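Home Guides Floors Walls Storage Contact

How to wake up a tired stone-look floor

Aug 31, 2020, by the Jultedell workshop
Reading time: 6 min

I love this job! It costs next to nothing, it takes one free afternoon, and a grey floor that has looked flat since January can come up beautifully. We have done it in the hall, the back room and (twice now) the little kitchen at Bradelier, and I still get a silly thrill when the first clean patch shows.

What you need
A soft broom, two buckets, a flat mop, an old toothbrush and a bottle of mild floor soap. We use Flurico, but any pH-neutral soap will do. Skip vinegar if your floor is real stone, as acid eats into it.

1. Clear the floor
Move everything you can lift. Heavy pieces can stay put, just work round them and dry their feet well afterwards.

2. Sweep, then sweep again
Go slowly along the skirting. Grit is what scratches a floor, and a second pass always brings up more than you'd think.

3. Mix the soap
Put 20 ml into a five-litre bucket of warm water. More soap leaves a film, and that film is very often the dullness you were trying to get rid of in the first place!

4. Wash in small squares
Do one arm's reach at a time, starting in the far corner. Leave the water on for a minute, scrub any seams with the toothbrush, then mop it up before it dries.

5. Rinse
Clean water, clean mop head. Change the water as soon as it turns cloudy, even if that means four trips to the sink.

6. Let it dry
Give it 90 minutes with a window open. Then get down low and look across it towards the light – streaks show up straight away from that angle, and a damp cloth will lift them.

Mottled patterns hide small chips very kindly, so don't rush to fill them. For deeper ones, the Delorme filler sticks come in a good range of greys.
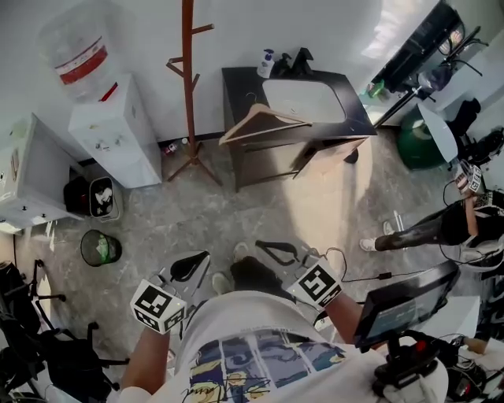
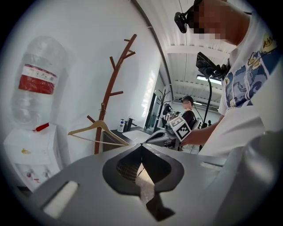 First picture: grey mottled floor with the light falling across it.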